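Unit 5: Metamorphic Rock and the Stone Trade
Course handout, Wellilside
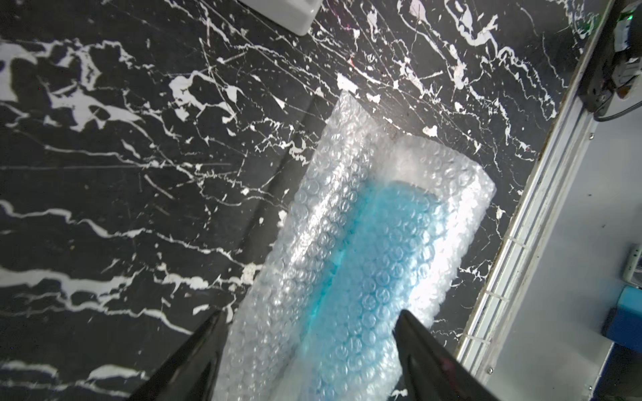
Leonie Koller objects to the word "marble" in the unit title of last year's handout, on the grounds that dealers apply it to any stone that takes a polish. The objection is accepted, and the title has been changed. In this course the word has its geological meaning unless a trade name is being quoted.

1. Definition
Marble is limestone or dolostone recrystallized by heat and pressure. The main mineral is calcite or dolomite. Original bedding and fossils are usually destroyed as the grains regrow and interlock.

2. Color
Pure marble is white. Dark gray and black come mostly from carbon or organic matter in the original sediment. Iron oxides give red, yellow and brown.

3. Veins
A vein forms when a fracture opens and minerals precipitate from the fluid passing through it. White veins in dark carbonate rock are commonly calcite. Where one vein cuts another, the one that is cut is older.

4. Field tests
Calcite has a Mohs hardness of 3 and is scratched by a steel knife. It fizzes in cold dilute hydrochloric acid. Dolomite reacts weakly unless powdered. Wear eye protection.

Reading: Sakalauskas, course notes, sections 2 and 5.
Exercise sheets are due in January. Bring a hand lens to the Trodano quarry visit.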